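Brabec (software)

Brabec is a control and planning package for two-armed table-top robots, developed at Farnbridge by a small group led by Su-chen Tsang and Otakar Jelínek. It takes pictures from a fixed camera and from cameras at the wrists, and turns them into short runs of joint movements for both arms at once. Its authors describe it as "general-purpose". That claim has been disputed, chiefly because most published results come from a single enclosed cell.

Tasks

The reported tasks fall into two groups: kitchen work with bowls and packets, and the handling of small parts such as connectors. Both arms are driven by one planner, even where only one of them is holding anything.
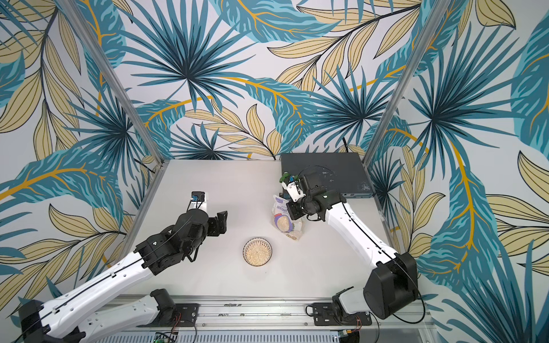

Right arm holding a pouch of instant oats near a bowl of oats; the left gripper is open.

The developers give a figure of 997 recorded runs, of which 60 were set aside for testing. Matěj Mikuš, who tried to repeat the work at Zustitz, objected that the test runs used the same objects and the same walls as the rest. In his own trial of 29 runs, 13 were completed without a person stepping in. The Farnbridge group replied that his cameras had been badly calibrated – a fair point, though it says little for software sold as tolerant of such errors.

Handling of small parts

Passing a small item between grippers is harder for the planner, as the fingers hide the part from the fixed camera.

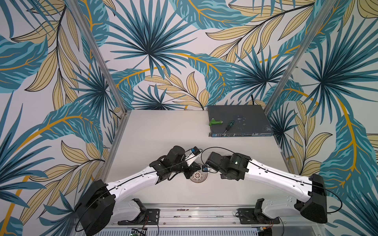
Brabec then leans on the wrist views and keeps its last good estimate of where the part is. Tươi Hồ has argued that this estimate goes stale within a few steps, and that the planner has no proper measure of its own doubt. A later release added a confidence score, but how it is worked out has not been published.

See also: Cliltholm (motion planner)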